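Folding at the Shelf: Speaker Notes for the Garment Care Session

Prepared for the Nerard Household Skills Program. Presenter's copy.
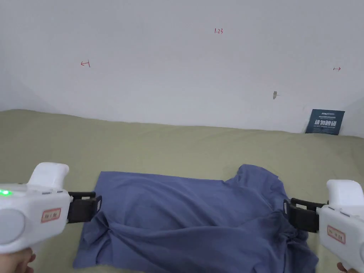
Opening (5 minutes)

Welcome the audience and confirm that everyone has the handout. State the scope of the talk at once: the folding and storage of everyday knit shirts after laundering. Ironing is covered in the afternoon session and questions on it should be held until then.

Begin with the practical problem. The Radwan residence hall has 148 rooms, and each room is furnished with one narrow closet and one drawer. A resident who owns a normal number of T-shirts will fill that drawer quickly if the shirts go in unfolded. The hall office receives more requests for additional storage than for any other item of furniture. In most cases the drawer is large enough once the contents have been folded to a single width.

Pause for a show of hands: who folds on the bed, who folds on a table, who folds standing up with the shirt held against the chest. Do not comment on the result. It will be used again at the end.

Slide 2 – The surface

The surface should be flat, clean and larger than the shirt. A bed is acceptable. Many residents have no other surface of sufficient size, and the program does not ask them to buy one. A bed covered with a soft cloth has one advantage over a bare table, in that a light knit does not slide away while it is being straightened. It has one disadvantage as well: wrinkles in the cover can pass up into the shirt. Ask the audience to smooth the cover first, with the flat of the hand, from the middle outward.

Point to the green cover on the opening picture, which shows slight wrinkling. Mention that this amount is tolerable for a T-shirt and would be less so for a dress shirt.

If the bed stands against a wall, work from the open side and keep the shirt clear of the wall.

Slide 3 – Laying out

This is the longest section. Allow extra time if the group is large.

A T-shirt seldom comes out of the basket in a usable shape. The first task is to find the shoulders. The second is to lay the body of the shirt down with both side seams at the outside. Speak slowly here, as many people attempt to fold before the seams have been found.

Return to the opening picture at this point. The blue-violet shirt has been laid out as a rough rectangle. The upper edge makes a fairly straight line, and that is a good beginning. Near the upper right, a sleeve or shoulder portion is still raised. Along the right side the cloth is bunched and twisted. Ask the audience which of these they would correct first.

The recommended answer is the twisted side. A raised sleeve can be pressed down with one motion, but a twist in the body will carry through every later fold and leave the finished shirt thicker on one side than on the other.

Explain the correction:

Hold the shirt at both sides, level with each other.
Draw the sides apart until the cloth between them is even.
Lower the shirt and release both sides together.
Smooth from the center line toward each seam.
Bring the sleeves flat last.

Emphasize that the pull should be gentle. Creases that run diagonally from a held point toward the center, as they do from the left side of the shirt in the picture, show that the pull is coming from one small area of cloth. Taking a wider hold will reduce them. A knit shirt pulled hard at one point, week after week, will lose its line at the side seam.

Slide 4 – The fold

Demonstrate with the sample shirt from the Proltia kit. Use the gray one, as the white one cannot be seen from the back rows under the hall lights.

Fold one side to the center, sleeve included. Turn the sleeve back on itself so that it does not pass the outer edge. Repeat on the other side. Bring the hem up to just short of the collar, then fold once more. The finished shirt should hold its shape when lifted from the middle.

Repeat the demonstration without speaking. Experience in earlier sessions suggests that the second, silent demonstration is the one people follow most closely.

Slide 5 – Storage

Shirts may be stacked or filed upright. In the standard Radwan drawer, filing is preferred – each shirt can be seen, and one can be removed without disturbing the others. Erus dividers are available at the front desk on loan for the term. They are optional.

Address the common objection that folding takes too long. In the May session, 53 residents completed the exercise and returned the comment card. Most wrote that laying out took longer than folding, and several asked for more practice with long sleeves. Long sleeves have therefore been added to the second half.

Some shirts should be set aside and left out of the drawer: anything still damp at the collar or underarm seams, and anything with a print that sticks to itself when pressed. These should be hung until ready.

Practice period

Distribute one shirt to each pair. One person lays out and the other folds, and then they exchange places. The presenter should walk the room and look mainly at the side seams before the first fold is made. Correct the layout and leave the fold alone unless asked.

If the supply of sample shirts runs short, use pillowcases from the linen cupboard for the smoothing step only.

Likely questions

Does the direction of the first fold matter? It does not, provided the same direction is used for every shirt in the drawer.

Should shirts be turned right side out before folding? Yes, and preferably before washing is sorted.

Is a folding board required? The program does not supply one and does not recommend a particular model.

Closing

Repeat the show of hands from the opening and ask who intends to change surface. Collect the comment cards at the door. The program has printed 1000 copies of the handout for the year, and residents may take a second copy for a roommate. Sample shirts go back into the Proltia kit, folded, with the gray shirt on top for the next presenter.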